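Skirton Breakfast Table: README

Last edited Feb 5, 2023
Maintained by Marisol Ríos. Complaints to Octavio Bermúdez, who enjoys them.

What this is

A collection of 400 short clips of breakfast things being used, moved and put back on a table. It covers toasters, trays, plates, mugs, butter dishes and one egg cup that several people have asked us to retire. There are 3,000 labels to go with the clips, written by hand and argued over by hand too.

The name comes from the Skirton building, where the kitchen is. It has no connection with any breakfast cereal, despite two emails on the subject.

What's in it

Clips are sorted into 8 folders by main object. The toaster folder is the largest, as toasters have a lever, slots, a cord and a tendency to face the wrong way. The tray folder comes second. Mugs should have been bigger, but Gilberto Ayala kept taking them away to drink from.

Each clip has a plain text file beside it with the same name. The first line says what the task was. The second says what happened, which is frequently a different matter. The third is for remarks, and we ask that you read these kindly, as many were written before lunch.

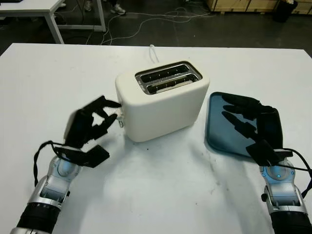

A task counts as finished when the object is where the first line says it should be and has stopped moving. Toast is not part of the task. We had a long January discussion about whether a toaster with its lever down and no bread in it is "in use", and the answer, for labelling purposes, is yes. Jolene Stubbs disagrees and has been given her own column, called jolene_view. You may ignore it. She would rather you didn't.

Words we use

"Tray" means anything flat with a rim. "Plate" means anything round you would eat off in company. "Slot" is where bread goes and "lever" is what sends it there. "Cord" includes the plug. "Crumb" was dropped as a label in version 6 after Julián Aranda labelled an entire afternoon of them.

Left and right are given from the side of the table where the work is done. Older files use the opposite side. The conversion script is called flip, and running it twice puts you back where you started, as several users have confirmed.

Known problems

The table is white and so is half the crockery. Edges get lost, and the outlines for saucers are best treated as opinions.

Scuffs on the table have been labelled as objects in a handful of older files. If you find a "spoon" that never moves in any clip, please tell us.

The Himunel folder has no butter dish. There was one. We are waiting for a replacement.

Using it

Free for teaching and research. Please keep the remarks files with the clips if you pass them on, and send corrections to Marisol with the clip name in the subject line. "The one with the toaster" is not a clip name.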